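FOR IMMEDIATE RELEASE

Torvik, the Household Robot Built in a Shared Workshop, Moves On to Bedroom Chores

PIRKHAM, 2 July 2025. The Nullstead shared workshop is delighted (and, after a long spring at the benches, a little tired) to share news of Torvik, the two-armed robot that our members have been putting together on evenings and rainy Saturdays. Torvik has a torso, a pair of legs, two jointed arms and two black hands, and this summer the whole project turns to the kind of chores most of us would happily hand over to somebody else, starting with pillows, bedding and the things that end up on the bedroom floor.

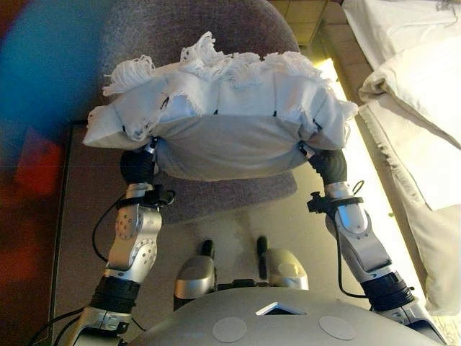
The project began as a conversation over the drill press and grew from there into 182 workshop sessions, with plenty of coffee and a good deal of friendly arguing about wrists. Wrists have been our great teacher! The first set slipped under load, the second was so stiff that the arm shook, and the clamps we use today came out of a weekend when three members simply refused to go home. We are very fond of them, and we have kept the old ones in a drawer for anyone who would like to see how the thinking went.

Soft things are harder for a robot than people tend to expect. A wooden block stays the same shape when you pick it up, but cloth sags and folds and bunches up in a new way every time, so a grip that is fine in one spot can be hopeless a few inches over. Our members are working through this patiently, one grasp at a time, with up to 300 practice tries planned for July. The control software, which we call Zoltwood, was also written by members, and anyone who joins the workshop is welcome to read it, borrow from it and tell us what we could be doing better.

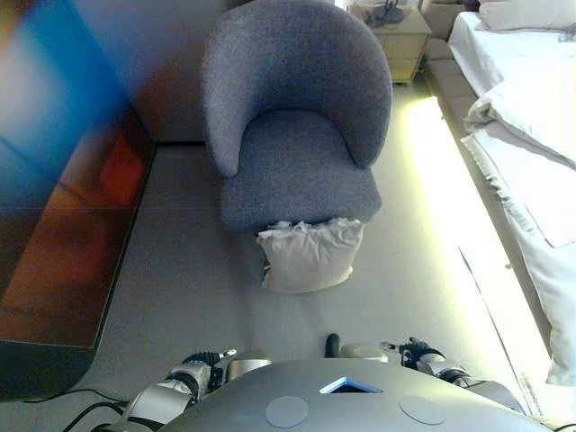 Working around real furniture has been a lovely change from the bench, and it has sent us back to the to-do list with fresh energy. Next up are tidier cable runs, a better way for Torvik to judge how far it has to reach down to the floor, and quieter elbows. We would also like to write proper build notes, and so far we have 47 pages of them, some neater than others.

Nullstead is open to beginners as well as old hands, and you don't need to know a thing about robots to come by. If you can sew, solder, sand or just hold a flashlight steady, we would be so glad to have you. Members of the press who would like to visit the workshop are warmly invited to get in touch and arrange a time.

Contact: Nullstead Shared Workshop, Pirkham | © 2025 Nullstead | Back to top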